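Cudcombe plant moves crate storage to gravity-flow racks

February 23, 2022

Kestex has replaced fixed shelving with gravity-flow racks in the parts supply area of its Cudcombe plant. The changeover covers 315 crate positions and was completed without stopping the assembly line.

Crates are loaded at the rear of each rack and roll forward to the pick side under their own weight. The oldest stock reaches the front first. On the fixed shelves, pickers had to pull crates forward by hand, and older parts were sometimes left at the back.

The racks were supplied by Hrnčiar and assembled on site over 3 nights. Trinidad Castillo, materials supervisor at Cudcombe, said most of the setup time went into adjusting the slope of the upper level. "Too flat and a half-full crate stops midway. Too steep and a full one hits the front rail hard," she said. The final setting was tested with full, partly full and empty crates.
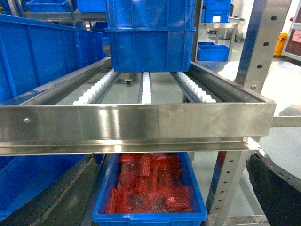 Blue plastic crates on the white rollers of a stainless steel flow rack. An open crate sits on the lower level.

The plant kept its existing crates. Kenneth Bautista, who ran the changeover for Kestex, said crates with worn or warped bases were pulled during loading, as they tend to drift sideways on the rollers. About 200 were set aside for inspection. Those that pass will go back into use on the fixed shelves that remain in the packing area.

Replenishment routes have also changed. Carts now run only along the rear aisle, and the front aisle is kept for picking. Floor markings have been repainted to match.

A second group of racks is planned for May in the Gemton building, where smaller parts are stored. Roller spacing there will be closer to suit the shorter crates.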